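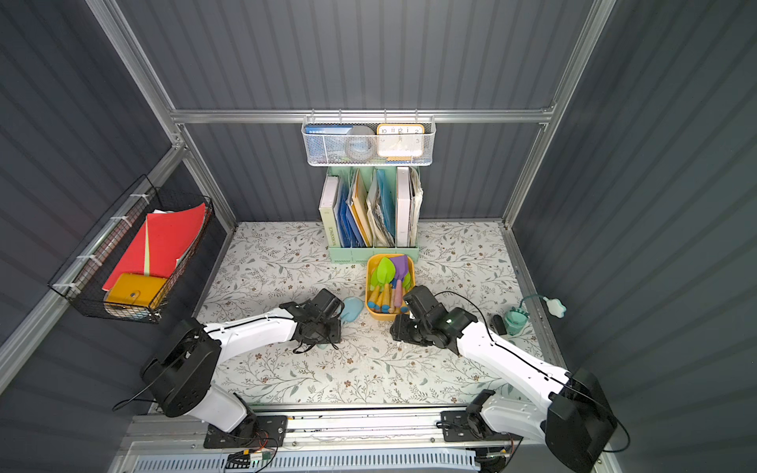 How to wash a vinyl or cloth play mat without wrecking it

Most advice on cleaning printed mats comes from people selling something to clean them with. I've read a fair bit of it and I don't trust much. What follows is what I do at home with the leafy and flowery sort of mat you put under a craft table or a kid's building blocks. It costs next to nothing and it takes part of a Saturday.

Before you start, work out what the mat is made of

The label is the place to look, if it hasn't been cut off. Cloth mats are usually cotton or polyester, often with a rubbery backing. Vinyl mats are plastic all the way through, or plastic over a thin fabric. If you can't tell, put a drop of water on a corner and leave it for 10 minutes. A drop that's still sitting up means you treat it as vinyl. If it's soaked in, treat it as cloth.

"Machine washable" on the packet means very little to me. I had a mat from a brand called Muvia that said so in three languages, and the backing came off in crumbs on the second wash. The crumbs went through the pump filter too. By all means believe the packet, but check the filter afterwards.

Step 1. Get the dry stuff off

Take it outside and shake it. Then vacuum both sides with the brush head, on low suction if your vacuum has it. People skip this and then wonder why they've got grey paste. Pet hair comes off better with a damp rubber glove than with any of the special rollers I've been talked into.

Step 2. Test the colour

Wet a white rag, put a dab of dish soap on it and rub a dark part of the print near an edge. Brown and green are the ones I've had run. If colour comes off on the rag, use cold water from here on and don't let the mat soak.

Step 3. Mix something mild

A squirt of plain dish soap in half a bucket of lukewarm water. That's the whole recipe.

You'll see vinegar and baking soda recommended everywhere, mixed together, because it fizzes. The fizz is the two of them cancelling each other out, and you're left with slightly salty water. Either can be useful by itself for smells. Together they're a science fair volcano.

Step 4. Wash it

For vinyl, wipe with a soft cloth in long strokes and go over the creases with an old toothbrush. Skip the melamine sponges. They're a very fine abrasive and they'll take the shine off in patches, then the patches get dirty faster than the rest.

For cloth, dab at stains from the outside in. Leave soapy water on a bad one for 20 minutes if it passed the colour test, then dab again. I'd only put it in the machine if there's no backing, on cold, with a slow spin.

Step 5. Rinse twice

Once is never enough. Leftover soap stays tacky and picks up dirt, and I suspect it's behind most of the "my mat gets filthy straight after washing" complaints.

Step 6. Dry it flat

Over a clothes rack in the shade, print side up. Never in the dryer if there's any backing on it. Full sun fades the print, and a folded vinyl mat keeps its fold more or less for good. In February mine is dry by dinner. In a damp winter it can take until the next night, and a fan helps.

What about protective sprays?

Elfriede Eichhorn, who taught me most of this, swore by one called Cisternas. I sprayed half a mat with it and left the other half bare. After a few months of muddy feet I couldn't pick which half was which, and she couldn't either, though she kept buying it. One test on one mat proves very little, I know. It's still one more test than I could find on the bottle.

If the stain won't shift

Texta, beetroot and old tomato sauce might be there for good. Rubbing alcohol will sometimes lift marker from vinyl, but it can lift the print along with it, so try it on the underside or a corner first. After that, turn the mat around so the stain's under the couch.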